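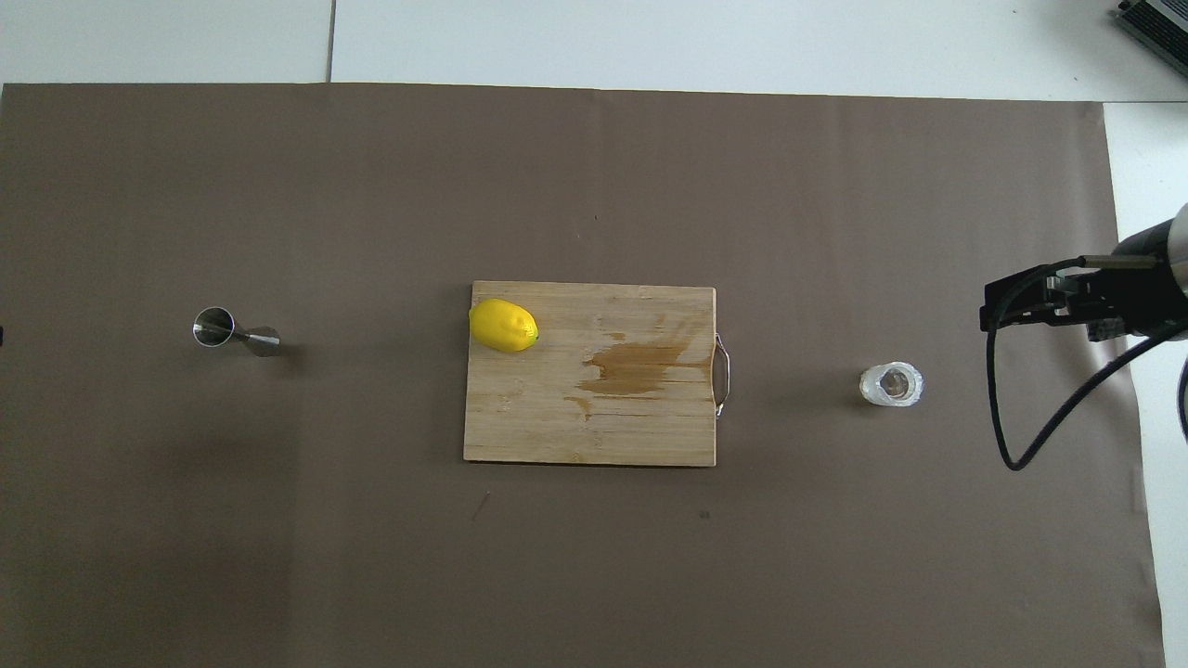 Bamboo board with the wet patch on the right half, lemon on its upper-left corner and jigger beside it on the brown paper.

Workshop notebook – boards, oil and stains
Mar 1, 2019
Reading time: 2 minutes

Carried on with the bamboo boards from the Kidimton batch. The question is still whether they can go out to the bars with one coat of oil or need two. Brallen want an answer before they order the rest.

Taped nothing down today, just laid the brown paper over the bench. It creases but it shows drips well and saves wiping the white top. Change it when it gets specky. There is 1000 mm width left on the old roll and then we are on to the narrower stuff.

Staining mix for this round is the same as last time: strong black tea with a little bitters, made up to 600 ml and kept in the fridge door. Label the jug, please. Someone poured away half of the last one.

Notes on the board:

The strips run crossways and the grain takes liquid along them faster than across, so a spill near one end creeps towards the long edges. The stain has gone blotchy with runs off it to the left and downwards. I would like to see whether a second coat keeps the edge of the puddle tighter. Use the same end each time, the one with the wire handle, or we can't compare boards.

The handle I am less sure about. It is thin and sticks out past the edge. Fine for hanging up, but it will catch on things in a drawer. Miyuki Yoshida prefers it to the rope loop on the Jasance boards, which goes grey and smells after a month behind a bar. Leave as is for now and ask Brallen.

Lemon juice comes next, on a fresh board. Cut the lemon on the board itself and leave the halves face down for 9 minutes, then wipe with a damp cloth and stand the board on its long edge to dry. No soap on the first wipe. Second wipe with soap, and write down both.

Jigger: use the large cup for the tea mix and the small cup for juice, and rinse between. It rolls if you lay it on its side near a crease, so stand it up when there is anything in it. The spare one from Furtună has a dent in the rim and pours down the outside. Don't use it for this.

Weights: board 113 still to be weighed dry. The scales were on charge. I will do it before oiling and put the figure in the margin.

To order – mineral oil, lint-free cloths, another lemon or two.

Boards stay on the rack until June if nobody needs the space. Then the stained ones can go to the kitchen.

Print this entry
E-mail this entry

Recent entries
Rope loops and wire handles
Oil coats, first round
Which cloths leave fluff
Brown paper: widths and suppliers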